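Tips for Planning a Drinks Counter Around a Robot

I get more letters on this than on anything else these days, bread machines included, so I have gathered what I know into one page (get comfortable, I do go on a bit!). It is written for anyone with a small café, a clubhouse, a showroom or a very generous kitchen who is thinking of putting a two-armed robot behind a drinks dispenser and would like to know where the money goes.

Start with the counter and leave the catalog for later. My friend Efa Bowen did it the other way round at the Heststead garden center and ended up paying for two counters, the second one built to suit the first one's mistakes. Tape the shape out on the floor, stand where the robot will stand, and reach for everything it will need to reach. If your own elbow bumps something, write it down.

Cups next. Pick the cup before you pick the hands, and buy one kind only. A ribbed side is kind to fingers of any sort, and a plain round shape with no handle means there's no wrong way to set it down. Efa bought hers by the case and has never been sorry. Ask the seller to run your own cup, at your own dispenser height, for as long as they'll let you stay. Take a flask and a sandwich.

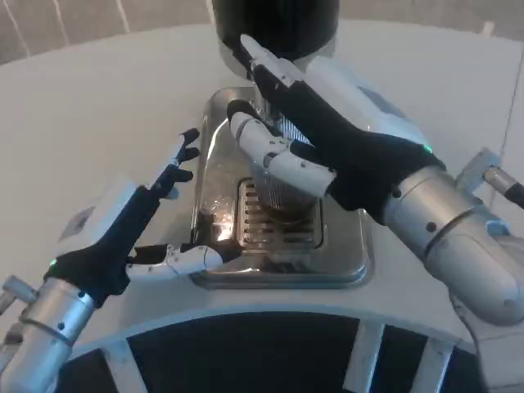
Now, the budget. I keep mine on one sheet of paper with four lines: the robot, the counter, the dispenser, and everything else. People always fill in the first three and put a dash next to the fourth, and it's the fourth that comes back in March with its hand out. When Imtiaz Haque priced up the Pirnatow lobby he put $3000 under everything else, and I thought he was being gloomy. The electrician took $832 of it, the plumbing for the drain came to $717, and the rest went on spare gloves, delivery and a second case of cups. He was glad of every penny.

A few things that belong on that fourth line:

Spare hand coverings. Fabric palms live a hard life near coffee and syrup. Ask what a pair costs, how long they take to arrive, and whether you can change them yourself at the end of a shift.

Training for two people. One will be on vacation when you need her, that's just how it goes.

A support plan, with the hours written out. Flustlow's covered office hours only when I last asked, and that is a funny sort of help if your busy time is Saturday-brunch busy or after a show lets out.

Cleaning supplies. A soft cloth for the steel, a bottle brush for the nozzle, and whatever the maker allows on the arms. Get that last one in writing, please.

Leave room to work in, too. Malsha Wijesinghe, who laid out the Nanayakkara tasting room, allows 30 inches of clear counter on each side of the dispenser and won't be talked down, even by people who are paying her. I used to think it was extravagant, and then I tried wiping down a counter that didn't have it. 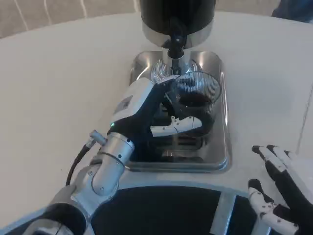

Drips deserve more thought than they get, and a little money spent on them early is money you'll never miss. Have the tray set into the counter so there's no edge to catch a cup on, and see that the grate lifts out easily for rinsing. Choose one big enough for the whole cup and some splash besides. Dark drinks are the ones to plan for, and a clear ribbed glass like the one held under the nozzle lets whoever is minding the counter see what's in it without leaning over. On a white top like this I'd also ask for a sample of the surface, leave a spoonful of cold coffee on it overnight, and see what comes up with a damp cloth in the morning. Do the same with anything red.

Think about the floor while you're at it. If you have carpet, put aside a bit for a washable mat, and measure it so that it doesn't curl up under a door.

Renting is worth a phone call before you sign anything. Ask whether the rent comes off the price if you buy later, who pays to move the thing, and what happens if the counter isn't ready on the day it arrives. Kavinda Gamage rented for one season, liked it, and then bought, and he tells me the season taught him which drinks to take off the menu.

Last of all, keep the kettle and a stack of cups under the counter. You'll have a slow morning or a software update sooner or later, and people will still want their coffee.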